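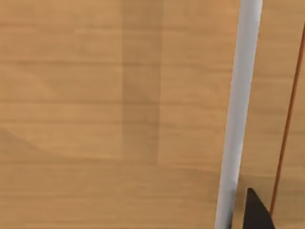 Gray rod on wood, close up.

November, 4:30 p.m. Wheel check and the Rununholm short lap

Took the measuring wheel to the Prustberg track before the light went. The plan was to run it over a known distance until it gave the same answer every time, then use it on the cross-country course at Rununholm.

Lane 1 had puddles on the far bend, so I looked at lane 2 first and then decided against it. The stagger marks there are for races and I didn't want to work back from them. Waited for the club juniors to finish their strides and used lane 1 anyway, going through the water. Started at the finish line, wheel on zero, one lap for a nominal 400 m. Kept the wheel as close as I could to the standard distance out from the kerb. That is harder than it sounds on the bends, and the first lap was no good. Drifted wide coming off the second bend and threw the number out.

The next three laps agreed well enough to use. Tire pressure was the same before and after. I have written the correction on the tape on the handle and crossed out the summer one. Please use the new one.

Drove over to Rununholm after that. Ground soft but not muddy, leaves down in the wood. Walked the short lap once in race direction on the line a runner would take, cutting the corners where the tape will allow it. Corrected length 1,093 m. The old course sheet has it longer, but the sheet was drawn before the gate by the stream was moved, and it follows the outside of the field. I would go with the new number.

The start spur is separate. From the start line to where it joins the lap is 430 m, measured the same way. It narrows at the hedge before the field has had time to string out. For the Madness relay this won't matter much with small teams, but for the open race I would move the start back or widen the gap at the hedge. Moving it back changes the total, so decide that before anyone prints anything.

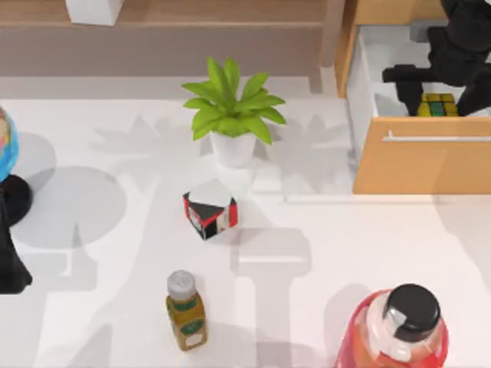

Plant, patterned cube and small bottle on the white table.

Other notes from the course:

The wheel skipped on the stone path near the top. Walked that part twice, slower the second time, and kept the slower reading.

The Jacquet GPS watch came out short in the wood and fine in the open field. I wore it on the left wrist the whole way. No use for a course length, but the track it saved is good enough for drawing the map. File is in the shared folder under Rununholm.

Handover box is not marked yet. The flat part after the stream is the obvious place. It needs to be clear of the finish funnel and I did not have enough stakes with me to try it out.

To do:
Second person to walk the lap with the same wheel, without looking at my number first.
Grease the wheel hub, it squeaks on the left side.
More stakes, and the red tape, not the white.
Ask the landowner if the gate can stay open all day.

Packed up at dusk. Wheel is back on its hook with the counter left at zero.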